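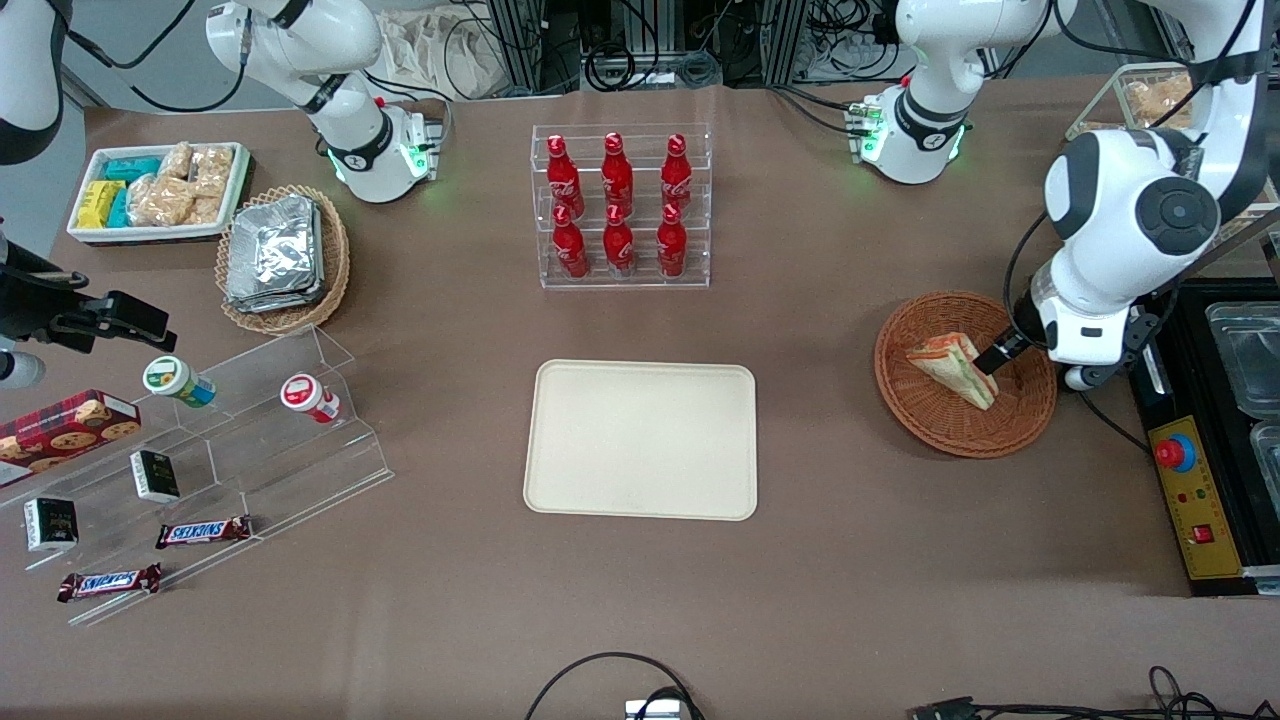
How does a game remember where you got to?

You play a game before tea and get as far as the second bridge. You switch off the tablet. The next morning you open the game again and there you are, standing by the second bridge, with the same hat on and the same number of coins. The game has remembered you. This page explains how that works.

Two kinds of memory

A computer, a phone or a games console has two places to keep things.

The first is called working memory. Grown-ups who build computers call it RAM. It is very fast. While you play, the game keeps nearly everything you are using there: where your character is standing, how many hearts you have left, which door is open. Working memory needs electricity the whole time. When the power goes off, everything in it is lost.

The second is called storage. It is slower, but it keeps its contents when the power is off. Your photos are in storage. So is the game itself, all its pictures and music and rules.

Saving a game means copying the important facts from working memory into storage. Loading a game means copying them back.

What is in a save file?

The facts are kept in something called a save file. You might think it holds a picture of the whole game world, with every tree and every cloud. It doesn't need to. The trees are already in the game, and they are the same for everybody who plays. The save file only needs to hold the things that are different for you.

Suppose there is a game called Vonivel, in which you look after a lighthouse and row to islands to collect shells. A save file for Vonivel might look like this:

Player name: Moth
Island: 14
Coins: 529
Boat colour: green
Lamp mended: yes
Met the ferryman: no

Those six lines are enough. When you load the game, it reads the first line and puts your name at the top of the screen. It reads the second line and draws island 14. It reads the last line and knows that the ferryman should say hello as if he has never seen you before.

Most real save files would be hard for you to read. They are often packed into numbers so that they take up less room and load more quickly. The idea is the same, though. It is a list of facts.

Yes or no facts

A lot of the facts in a save file can only be yes or no. Is the gate open? Have you found the key? Programmers call these flags. Think of a flag on a pole that is either up or down.

A big game can have a great many flags. There may be one for every treasure chest, so that a chest you have emptied stays empty. If the programmers forget to save one of these flags, you could open the chest, save, load and open it again, as many times as you liked. That is a mistake in the game, and a mistake in a game is called a bug.

When does the game save?

There are three common ways.

Some games let you save whenever you want by choosing Save from a menu. You are in charge, but you have to remember to do it.

Some games have save points. These are special places, such as a campfire or a bed, and you can only save when you reach one. The people making the game may do this to make it more exciting. They may also do it to make their own job easier. If you can only save at the campfire, the game never has to work out how to save you halfway through a jump.

Many games save by themselves. This is called autosave. The game might save every few minutes, or each time you finish a level or walk through a door. You may see a small spinning picture in the corner of the screen while it happens.

Why does it say "Do not switch off"?

Writing a file takes a little time. It might be less than a second, but it isn't instant. If the power goes off in the middle, only part of the file has been written. The game may know your name and your island but have no idea how many coins you had. A file that has been spoiled like this is said to be corrupted, and the game may refuse to load it.

Careful programmers have a way round this. The game writes the new save as a separate file and leaves the old one alone. Then it checks that the new file is complete. Only after that does it get rid of the old one. If the power goes off halfway through, the old save is still there. You might lose a few minutes of play, but you won't lose all of it.

It is still best to wait until the message has gone.

How does the game check a save file?

One way is to use a checksum. This is a number worked out from everything in the file.

Here is a very simple one. Say a save file holds just these three numbers:

Shells: 1,982
Steps walked: 3,862
Coins: 529

Add them together and you get 6,373. The game writes 6,373 at the end of the file. When it loads the file later, it adds the three numbers up again. If the answer is 6,373, the file is probably fine. If the answer is anything else, something has changed and the file can't be trusted.

Real checksums use harder sums than this. With plain adding, one number could go up by five and another could go down by five, and the total would stay the same.

What about saving online?

Some games keep your save file on a computer in another building, called a server. Your device sends the file over the internet. People often say the save is "in the cloud", but it is in storage on a machine, just like the one at home.

The good part is that you can start on a phone and carry on using a laptop. If the phone breaks, your game is safe. The difficult part comes when you play on two devices and one of them has no internet. Now there are two save files and they don't match. The game has to choose one, or ask you. If it asks, look at the times and the levels shown before you press anything. Choosing the wrong one can wipe out the other.

Try it yourself

You can make a save file with a pencil.

1. Set up a board game with a friend and play for ten minutes.
2. Stop. Write down everything you would need to know to carry on another day. Don't draw the board.
3. Put the game away.
4. Give your paper to someone who wasn't playing and ask them to set the game up again from your notes.
5. See what they get wrong or have to ask about.

Did you write down whose turn it was? Many people forget that one. Check the order of any cards in the pile, too.

Words to know

Autosave: when a game saves without being asked.
Bug: a mistake in a program.
Checksum: a number used to check that a file hasn't changed.
Corrupted: spoiled, so that it can't be read properly.
Flag: a fact that is either yes or no.
Server: a computer that other computers connect to.

Written by Vasiliki Moschos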